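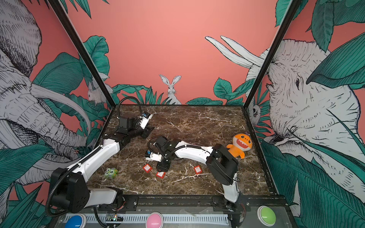 ## 같은 레이블 번호인데 데드왁스 각인이 다른 7인치, 어느 쪽이 초반인가요?

분류: 음반 수집 > 프레싱 판별

Tundorel 레이블의 7인치 싱글을 두 장 갖고 있습니다. 카탈로그 번호는 양쪽 다 TD-26이고 레이블 면의 글자 배열, 색, 곡명, 작곡자 표기까지 같습니다. 슬리브는 두 장 모두 무지 종이라 단서가 되지 않습니다.

차이는 다음과 같습니다.

- **첫째 장**: 데드왁스에 손글씨로 `TD-26-A` / `TD-26-B`. A면 각인 뒤에 작은 삼각형이 하나 있습니다. 가운데 구멍이 크고, 레이블 바깥쪽에 얕은 원형 홈이 있습니다.
- **둘째 장**: 데드왁스에 기계 각인으로 `TD 26 A-2` / `TD 26 B-1`. 삼각형은 없습니다. 가운데 구멍은 작고 원형 홈이 없습니다. 무게는 첫째 장보다 조금 가볍습니다.

재생해 보면 A면의 페이드아웃 길이도 다릅니다. 둘째 장이 2초가량 더 길게 이어지다가 끝납니다. 턴테이블 속도는 스트로보 디스크로 확인했으니 회전수 차이는 아닙니다. B면은 두 장을 번갈아 들어도 구별이 되지 않습니다.

Tundorel은 가사를 우편으로 받아 곡을 붙여 주던 Mandska라는 업체의 하위 레이블로 알고 있습니다. 이런 레이블은 의뢰인에게 보낼 분량만 찍고 끝나는 경우가 많다고 들었는데, 그렇다면 재프레싱이 왜 있는지도 이해가 잘 안 됩니다. 가수 표기는 두 장 모두 "The Coppens"로만 되어 있습니다.

알고 싶은 것은 두 가지입니다.

1. 각인만으로 초반과 재반을 구분할 수 있는지
2. A면 페이드아웃 차이를 다른 테이크로 봐야 하는지, 마스터링 차이로 봐야 하는지

검색으로 나오는 목록에는 TD-26이 한 줄만 올라와 있고 각인 정보는 비어 있습니다.

---

**홈끝각인**

1번부터 적습니다.

`A-2`의 2는 보통 두 번째로 커팅한 래커를 뜻합니다. 다만 두 번째 래커라고 해서 반드시 재반인 것은 아닙니다. 첫 래커가 도금 단계에서 불량이 나면 처음부터 `-2`로 출시되는 일도 있습니다. 그래서 `A-2` 하나만 놓고 재반이라고 단정하면 틀릴 수 있습니다.

이번 경우에는 판단 재료가 더 있습니다. 두 장은 각인 방식, 구멍 크기, 레이블 주변 홈의 유무가 모두 다릅니다. 구멍 크기는 같은 공장에서도 주문에 따라 바뀌지만, 원형 홈은 프레스 금형에서 생기므로 쉽게 바뀌지 않습니다. 공장이 다르거나, 같은 공장이라면 설비를 교체한 전후로 보는 것이 맞습니다.

Tundorel의 앞 번호는 제가 가진 15번과 그 앞뒤 몇 장을 기준으로 전부 손글씨 각인에 삼각형이 붙어 있고 홈도 있습니다. 뒤 번호로 가면 기계 각인에 공백으로 띄어 쓴 형식(`TD 번호 면`)이 나옵니다. 질문하신 첫째 장은 앞쪽 계열, 둘째 장은 뒤쪽 계열과 일치합니다. 순서는 첫째 장이 먼저라고 봅니다.

둘째 장의 B면이 `B-1`인 점도 확인해 볼 만합니다. 양면을 새로 커팅했다면 B면은 새 공장 기준의 첫 커팅이고, A면은 한 번 다시 깎았다는 뜻이 됩니다. B면의 런아웃 시작 위치를 두 장에서 자로 재 보십시오. 레이블 가장자리에서 마지막 소리골까지의 거리가 다르면 다른 래커입니다. 거리가 같으면 같은 래커일 가능성이 남는데, 각인이 손글씨에서 기계로 바뀌었으니 그럴 확률은 낮습니다. 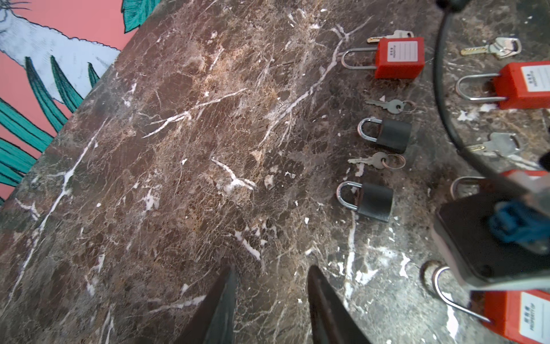

2번은 측정으로 정리됩니다. 귀로 페이드를 비교하면 판의 마모와 표면 잡음 때문에 끝점이 다르게 들립니다. 순서는 이렇습니다.

1. 두 장의 A면을 같은 카트리지, 같은 게인으로 녹음합니다.
2. 첫 음의 어택을 기준으로 두 파일의 시작점을 맞춥니다.
3. 곡 중간의 드럼 타격 몇 군데를 골라 시간 차를 봅니다.
4. 한쪽 위상을 뒤집어 합칩니다.

같은 테이크라면 3번에서 시간 차가 0이거나, 시작부터 끝까지 일정한 비율로 벌어집니다. 후자는 테이프 기기나 커팅 선반의 속도 편차입니다. 다른 테이크라면 차이가 불규칙합니다. 4번은 편심과 와우 때문에 완전히 상쇄되지 않으니 참고로만 쓰고, 저역이 어느 정도 줄어드는지만 확인하면 됩니다.

경험상 이런 의뢰곡은 한 번에 녹음하고 넘어가는 작업이라 대체 테이크가 보관되는 예가 드뭅니다. 커팅할 때 손으로 페이더를 내린 시점이 달랐을 것으로 추정합니다. 측정 전에는 추정일 뿐입니다.

---

**모노바늘**

TD-26은 없고 TD-15만 있는데 제 것도 손글씨입니다. 삼각형은 있는 것 같기도 하고 흠집 같기도 합니다. 무게는 비교해도 소용없습니다. 같은 공장, 같은 날 찍은 판끼리도 차이가 납니다. 저는 그냥 소리 좋은 쪽을 남기고 한 장은 팔겠습니다.

---

**Gadar수집목록**

윗분들 답변에 재프레싱 이유만 보충합니다.

Mandska 계열은 의뢰인용 판과 별도로, 여러 의뢰곡을 한 장에 묶은 홍보용 판을 만들었습니다. 곡이 홍보용으로 뽑히면 원래 싱글도 추가로 찍는 경우가 있었습니다. 의뢰인이 자비로 추가 주문을 한 경우도 있습니다. 어느 쪽이든 첫 주문 이후 공백이 있으면 그 사이에 거래 공장이 바뀔 수 있습니다. 레이블 인쇄 원판은 업체가 보관했기 때문에 레이블만 보면 같은 판으로 보입니다.

확인 방법은 레이블 종이입니다. 비스듬한 빛에서 보면 초기분은 무광이고 후기분은 약간 광택이 있습니다. 작곡자 괄호의 오른쪽 획이 끊겨 있는지도 보십시오. 원판이 닳으면서 생긴 결손이라 후기분에서만 보입니다. 둘째 장에만 결손이 있으면 순서는 확정해도 됩니다.

"The Coppens"는 고정된 그룹이 아닙니다. 같은 이름으로 나온 판 중에 남성 독창도 있고 여성 이중창도 있습니다. 가수 동일 여부를 근거로 테이크를 판별하지는 마십시오.

목록에 등록할 때는 두 장을 별도 항목으로 올리고 각인을 공백과 하이픈까지 그대로 적어 주십시오. `TD-26-A`와 `TD 26 A-2`를 한 항목에 합치면 나중에 분리하기가 번거롭습니다. 삼각형은 기호로 입력하면 검색이 안 되니 비고란에 "삼각형 각인"이라고 쓰면 됩니다.

---

**추가 (글쓴이)**

런아웃 거리를 쟀습니다. A면과 B면 모두 두 장이 서로 다르고, B면은 차이가 2mm입니다. 괄호 결손은 둘째 장에만 있습니다. 드럼 타격 비교는 A면만 했는데 곡 끝으로 갈수록 일정하게 벌어집니다. 같은 테이크로 보고 두 항목으로 나누어 등록하겠습니다.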